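Blocks, blocks and more blocks

November 2025

Okay so I have been meaning to write this up since August and then the whole fall got away from me. Hello again! If you are new, I mostly write about toys, storage and the places where those two things fight each other. Today it's building blocks, because I have had blocks on the brain for weeks and my family would like me to talk to somebody else about it.

It started with the big tub from the Suvgate flea market. Twenty dollars, lid missing, and the man said there were 500 pieces in there and I believed him, mostly because I could barely get it to the car. Everything was in together. Long ones, stubby ones, flat ones, a few from some other set that don't click onto anything. I washed them in batches in the sink with dish soap (put a towel down first, trust me) and then they sat on a bath mat drying for two days while people stepped over them.

And then came the fun part, which is sorting! I know that is not the fun part for everybody. My friend Ikechukwu thinks sorting blocks is a crime against childhood and that the digging is half the game. He grew up with one giant drawstring bag that got dumped on the rug every afternoon, and he can still describe the noise. I grew up with an older cousin who kept his in cookie tins by color and would not let me touch the blue. So we come at it from different places.

My rule now is that you spread them out before you decide anything. All over the table, no piles. Once they have some room you start noticing what you have. Color jumps out first, obviously, but after a minute I always start seeing lengths instead, and then I can't stop seeing lengths. Get your eyes down low too, right at table height. Kids do this without being told and I had forgotten how good it is. A plain old block on its end turns into a building.

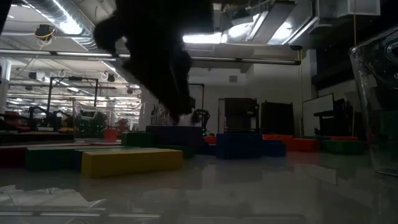 Long yellow one up front, purple standing tall behind it, and plenty of shine on the tabletop.

I love how a few of them end up stacked before anyone has decided to build something. You put an orange on a red just to get it out of the way and there you go, it's a bench. Or a very low house. My nephew would say it's a boat, everything is a boat with him at the moment. He got as far as a boat with a garage last time he was over and I had to sit through a full tour.

The low light thing surprised me too. Dark green and purple are hopeless when the room is dim! I had a dark green in with the blacks at home for I don't know how long. If you are sorting in the evening, turn on every lamp you own or do the bright ones first and leave the murky ones for morning.

Now, bins. I have opinions – you knew I would. For years I bought the pretty ones, the woven kind with the little labels, and every single time the kids pulled out all of them to find one wheel. So I am firmly a clear plastic person now. You can see what is in there from across the room, you can see when it's getting low, and you don't need a label for somebody who can't read yet. I also like them shallow. A deep bin just makes a small version of the flea market tub, with the good pieces at the bottom.

I got the last of mine at Nilleck, which is the restaurant supply place out past the car wash, and they were 9 for 19 dollars. The lids are sold separately, which annoyed me in the aisle, but I have never once put a lid on a block bin so I got over it by the parking lot. Kamran, who is much handier than me, said to clip a light bin to whatever is next to it so it doesn't skate off the first time somebody reaches in with both hands. I tried it with a clothespin. Works great, looks terrible.

The other thing I changed is how many bins I put out at once. I used to line up one for every color, like a paint store. It's too many! You spend your whole time looking for the right one and the little ones lose interest before you get through the reds. Two bins on the table at the same time is plenty for me, with mixed colors in both, and everything else stays loose in the middle until it has somewhere to go.

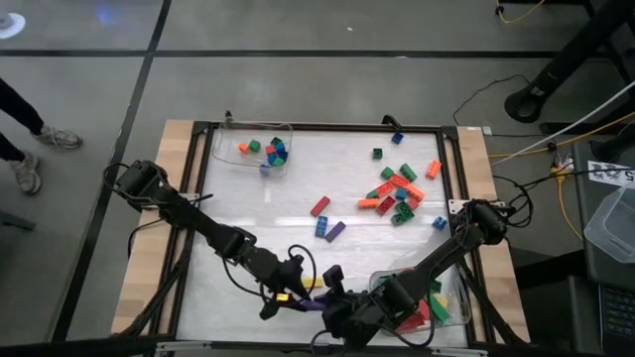
So with mixed colors, what are you even sorting by, right? I go by who is going to use it. One bin for the chunky, easy to grab pieces that the toddlers like, and one for the bricks the bigger kids want for walls and towers. Color sorting is lovely to look at and I will do it for a shelf or a party, but on a regular afternoon it lasts until the first tower. Then you have a red in with the greens and somebody like me lies awake about it.

A few people asked last time what I do with the strays, the ones that belong to another set and never fit. I keep them! They go in an old Trosberg candy tin on the windowsill and they have become the most wanted blocks in the house. They get used as soap, as phones, as sandwiches. Relu down the street has asked to trade for the gray one with the hole in it and so far he has been turned down.

Oh, and for washing, somebody in the comments told me to use a mesh laundry bag in the machine on cold. I haven't been brave enough. If you have done it and your blocks came out the same shape they went in, please tell me, because I have another half tub to get through and my sink is small.

Next up is puzzles, if I can find all the pieces of the one with the lighthouse. I have the lighthouse. I'm missing most of the sky.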